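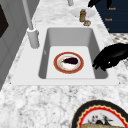 What does the build group need before the arm can be run without someone at the stop button? A current limit on each finger joint, a tested stop circuit, and a written log of clean runs signed by two members.

Grestside Shared Workshop, build group
Minutes of the November meeting
Chair: Abbas Mirzaei

1. Previous minutes
Agreed, with one correction: the spare gearbox is on the Kermani bench and has not been returned to stores.

2. Simulation
The kitchen model now loads with the sink, worktop and crockery in place. A plate with an aubergine on it sits in the basin as the pick target. Of 17 simulated picks, four ended with the fingers touching the basin wall. AM suspects the wrist offset. Offset to be measured again on the real hand before any more tuning.

3. Hardware
Pledulent hand: tendon on the index finger replaced. Cable run along the forearm still too tight at full reach. Homance controller board draws more than the old supply can give; new supply to be fitted.

4. Software
Config file 3035 is the only one to be used until the offset is settled. Older files to be moved out of the working folder.

5. Safety
Stop button to be wired to cut motor power directly. No powered runs over the real sink until this is done.

6. Actions
AM: wrist offset, stop circuit.
Bench team: cable run, supply.

7. Any other business
Heat-shrink is low. Order to go in with the next stores list.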